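One Colour Only

I bought the painting at the Lostedwood open studios, 11 May 2025, because it was the only one I could afford. It cost 400 pounds and it was blue. That's all it was — blue, corner to corner, called Gamamine.

My sister said I'd been robbed. I hung it over the sofa anyway and told everyone it was about restraint, which I'd read on the card.
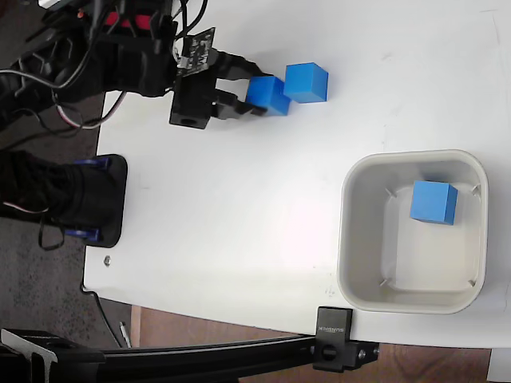 Two blue cubes, side by side on white.

The first week I just liked it. I'd come in, drop my bag and have a look, the way you look at a fish tank. Then I started noticing the left side was thicker. You could see where the brush had gone back over itself, and down near the bottom was a ridge you could catch your nail on (I know, I know, you're not meant to touch them).

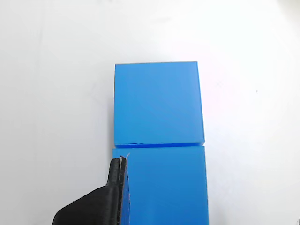

By the second week I was having my tea in front of it with the telly off. There was green in there! Only a bit, and only before 3 in the afternoon, but once I'd seen it I couldn't stop going back for it. I moved the lamp. I moved the sofa. I rang the Wijaya, the gallery that had handled the sale, and asked the woman if there was green in Gamamine.

"What time is it there?" she said.

I was four streets away. I told her half past two.

"Then yes," she said, and asked if I'd like to hear about the other 12.

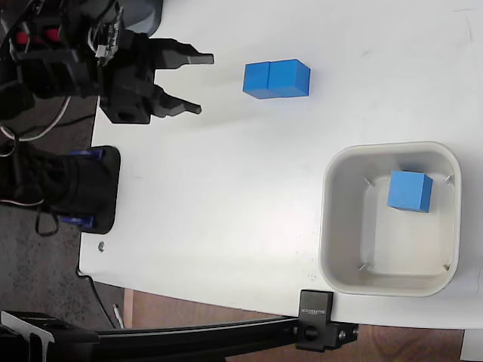
I said I'd only come in to look. They had them along the back wall, all the same size, all blue, and I swear each one was in a different mood. I stood there till they wanted to lock up. My sister rang twice and I let it go.

I've got two now. She hasn't been round yet.

Comments

Skakico: The phone call made me laugh out loud. More please!

bluedoor: I'm on the sister's side, sorry.

Skakico: She'll be buying the third one, you watch.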